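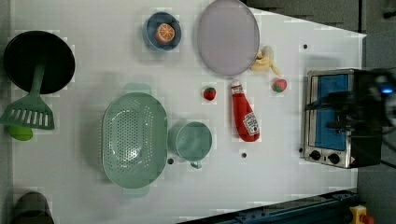

Kitchen cell, gripper drifting again

hsandberg
Anyone else running the toy kitchen table get drift at the oven? Arm homes fine, colander and mug picks are fine, then it goes for the toaster oven and lands 3 mm off. Started 16th September after the cable swap. Log says 217 good cycles before that.

stijnv
Did you re-tram the table after? Or just bolt and go

hsandberg
bolt and go. didnt touch the table

Torunn S
Check the cables first. If they hang in a loop by the wrist they pull on it at full reach. Ours did that in August, two clips fixed it.

stijnv
Disagree, 3 mm is too much for cable drag. Thats the oven moving. It's light and the gripper nudges it every time. Put a stop behind it, use one of the table holes.

Torunn S
Then the error would grow over the run. Halvard, does it grow?

hsandberg
Nope. Same from cycle one. Oven hasn't shifted, I taped the feet

fpurba
Constant offset = tool frame. You pulled the gripper to get at the connector right? Goes back on with a bit of slop in the dowels. Re-teach the TCP, 2 points minimum, I do 3. And grease the rail while your down there, Hoser grease not the Purnero stuff, it goes gummy.

stijnv
Purnero is fine if you wipe it. 3,452 hours on mine

fpurba
ok well mine went gummy

hsandberg
Yes gripper was off. Will re-teach tonight, clip the cables too. Estop stays in while I'm near the fingers, before Torunn asks

Torunn S
I was going to ask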